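De: Kazue Hirose
Para: lista bancada-robótica
Data: 25 de dezembro de 2018
Assunto: Re: Orçamento para a segunda bancada

Olá a todos,

Respondo por cima e deixo a mensagem do Ewan no fim, para quem não a recebeu.

Concordo com o pedido em geral, mas tenho reservas quanto à ordem das compras. O Ewan põe os braços em primeiro lugar e as peças de reserva no fim, "se sobrar". Pela experiência com a bancada atual, eu fazia ao contrário. No último trimestre não parámos uma única vez por falta de braços. Parámos por causa de um cabo, de pontas de borracha gastas e de uma fonte que a Katayama demorou 42 dias a substituir.

Proponho então que o primeiro pedido à Molura inclua um par de braços e um conjunto completo de reserva: cabos, pontas para as garras, um motor de punho e uma câmara de punho. O segundo par fica para depois, quando soubermos se a sala aguenta duas bancadas a trabalhar ao mesmo tempo. A parte elétrica ainda não foi vista por ninguém da manutenção.

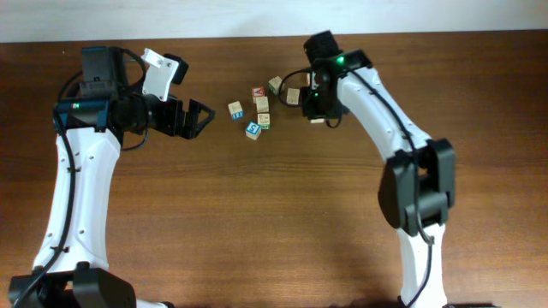
Quanto à mesa, não vejo razão para comprar a da Cameo. É boa, mas vem com calhas e gavetas que não usamos, e o prazo de entrega é longo. Um tampo de madeira simples, firme, com espaço para fixar as bases, chega para o tipo de tarefa que temos feito com os cubos de letras. O que poupamos aí paga quase todas as peças de reserva. Se mais tarde passarmos a peças pesadas, voltamos a falar do assunto.

Falta também na lista o material das tarefas. Parece pouco, mas ninguém o orçamentou da última vez e acabou por sair do dinheiro das deslocações. Sugiro uma linha própria, pequena, para cubos, caixas e outros objetos - e que fique escrito quem pode gastar dela.

Sobre o contrato de assistência: a Grutgate oferece 2 anos com resposta em 3 dias úteis, mas só cobre os braços. As câmaras ficam de fora. Pedi que nos enviassem uma versão com tudo incluído e ainda não tive resposta. Até lá, preferia não assinar nada.

Ewan, podes refazer a folha com estas alterações antes da reunião de janeiro? Se alguém discordar da ordem, diga agora, por favor, e não depois de o pedido seguir.

Kazue

Ewan Crichton escreveu:

> Caros,
>
> Segue a proposta para a segunda bancada, por ordem de prioridade:
>
> 1. dois pares de braços, Molura
> 2. mesa de trabalho, Cameo
> 3. contrato de assistência, Grutgate
> 4. peças de reserva, se sobrar
>
> O fornecedor mantém o preço dos braços durante uns 60 dias, por isso convinha decidir depressa. Não incluí computadores, conto usar os que já temos.
>
> Digam-me se falta alguma coisa.
>
> Ewan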